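Mamska Lap Blanket Kit

I get cold at my desk from October onward, every single year, and the Mamska is what came out of it. It's a knit-it-yourself lap blanket, 30 inches wide, sized for your knees and not for a bed (I tried bed size once - never again!). You get five balls of Rautiainen wool, a pair of circular needles, the printed pattern and a darning needle for the ends.

The yarn is chunky and has a bit of spring to it, so wobbly stitches mostly sort themselves out after a wash. I had Reijo Vuorinen test the pattern for me before I'd let anyone pay for it, and he sent back 16 corrections, bless him. They're all in the printed version now.
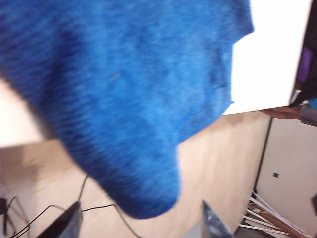 If you've only ever made a scarf, you can make this. It's knit and purl and that's it, with a two-row repeat you'll know by heart before the first ball runs out. I do mine in the evenings with the radio on and it takes me a couple of weeks, but I'm slow and I stop for snacks.

Washing: cool water, a squirt of Gresex wool wash, then roll it in something absorbent and dry it flat. Please don't hang it up, it'll grow! 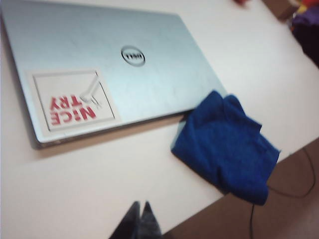

Colors come and go depending on what the Tolthorpe mill has dyed, so if you need a particular one, write to me before you order and I'll check the shelf. I can also swap the circular needles for straight ones at no charge - just put a note at checkout. Kits go out in a flat box that fits most mailboxes.

Spare balls are sold separately if you'd like yours longer. One extra is plenty for a fringe.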